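# Zwei Griffe statt Roboterarm

Wer einem Roboter Handgriffe beibringen will, braucht Vorführungen, und zwar viele. Lange führte der übliche Weg über die Fernsteuerung: Ein Bediener lenkt den Arm, der Arm greift, ein Rechner schreibt mit. Das ist langsam und bindet für jede Aufnahme eine komplette Anlage. Der Anbieter Nostico verkauft seit Oktober 2018 einen Handgreifersatz, der ohne Arm auskommt. Wir haben uns das Paket mit dem Namen Alerov in einem Labor angesehen, das damit Haushaltsaufgaben aufzeichnet.

## Was geliefert wird

Zum Satz gehören 2 Handgreifer, die Verkabelung, ein Satz Markerplatten, ein Koffer und die Aufnahmesoftware. Die Rechner stellt der Kunde. Der Preis liegt nach Angaben des Händlers Liyanage bei 2277 Euro je Greifer, Software eingeschlossen. Die Fingerpolster gelten als Verschleißteil und werden einzeln nachgeliefert. Wer einhändig arbeitet, kann auch nur einen Greifer bestellen, muss dann aber auf den Koffer verzichten.

Die Markerplatten kommen lose und werden vom Kunden angeschraubt. Der Schlüssel dafür liegt bei, die Anleitung ist 12 Seiten lang und in brauchbarem Deutsch. Für die erste Kalibrierung sollte man einen Vormittag einplanen. Danach genügt es, sie vor Beginn eines Arbeitstages zu prüfen.

## Am Tisch

Aufgezeichnet wird an einem Holztisch, auf dem eine weiße Platte mit aufgedrucktem Raster liegt. Das Labor wechselt die Gegenstände je nach Aufgabe: Küchensiebe, Becher, Halter, kleine Werkzeuge. Der Bediener steht am Tisch, hält in jeder Hand einen Greifer und arbeitet damit so, wie der Roboter später arbeiten soll.

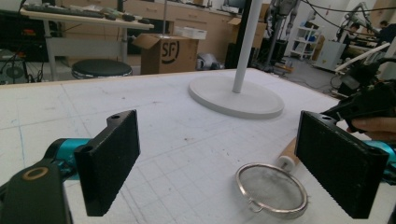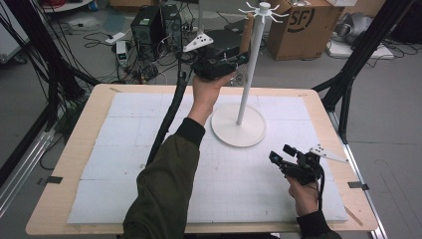

Die Einarbeitung ist kurz. Nach einer Stunde sitzen die einfachen Aufgaben, etwa das Umsetzen eines Bechers. Schwieriger sind dünne Ränder und Drahtgriffe. Hier muss der Bediener lernen, den Gegenstand zwischen die Polster zu bringen, ohne ihn vorher anzustoßen. Wer zu schnell arbeitet, produziert Aufnahmen, die zwar vollständig sind, mit denen ein Roboter aber wenig anfangen kann, da er dem Tempo der Hand nicht folgt. Die Software warnt ab einer einstellbaren Geschwindigkeit mit einem Ton. Im Labor war dieser Ton nach dem ersten Tag abgeschaltet.

Das Gewicht fällt anfangs kaum auf, nach längerer Arbeit schon. Besonders der angehobene Arm ermüdet. Nostico empfiehlt Pausen, nennt aber keine Zeiten. Das Labor lässt die Bediener nach jedem Block wechseln und stellt die Tischhöhe auf die jeweilige Person ein – ein höhenverstellbarer Tisch wäre hier die bessere Anschaffung gewesen.

## Kabel und Platz

Größter Kritikpunkt ist die Verkabelung. Jeder Greifer hängt an einer Leitung, und bei Aufgaben mit gekreuzten Armen geraten die beiden Leitungen aneinander. Eine Führung von oben würde helfen, gehört aber nicht zum Lieferumfang. Eine kabellose Ausführung ist laut Hersteller in Arbeit, einen Termin gibt es nicht.

Auch der Platzbedarf wird im Prospekt zu knapp angegeben. Neben dem Tisch müssen die Rechner untergebracht werden, dazu Netzteile und Leisten. Die Markerplatten sollten während der Aufnahme möglichst frei bleiben. Verdeckt der Ärmel oder ein hoher Gegenstand eine Platte zu lange, markiert die Software den Abschnitt als unsicher. Er bleibt gespeichert und lässt sich später von Hand freigeben oder verwerfen.

## Ausbeute

Während unseres Besuchs zeigte das Labor seine bisherige Bilanz. In der ersten Woche kamen 573 verwertbare Durchgänge zusammen, alle mit denselben beiden Greifern. Zum Vergleich hatte man früher die Fernsteuerung eines Arms genutzt und deutlich weniger erreicht. Genaue Zahlen dazu liegen nicht vor.

Beim Export bietet die Software ein eigenes und ein offenes Format. Das offene enthält alle Bewegungsdaten, verliert aber die Kommentare der Bediener. Der Dienstleister Ukarton bietet eine Umwandlung an, die diese Notizen erhält, abgerechnet wird nach Datenmenge.

## Für wen es sich lohnt

Für Gruppen, die viele kurze Aufgaben am Tisch aufzeichnen, ist der Satz eine vernünftige Lösung. Wer mit schweren oder sehr großen Teilen arbeitet, kommt an der Fernsteuerung vorerst nicht vorbei. Die Polster hielten im Labor bislang durch, Ersatz ist trotzdem bestellt. Im November soll eine neue Version der Software erscheinen, mit der sich auch die Kommentare im offenen Format speichern lassen.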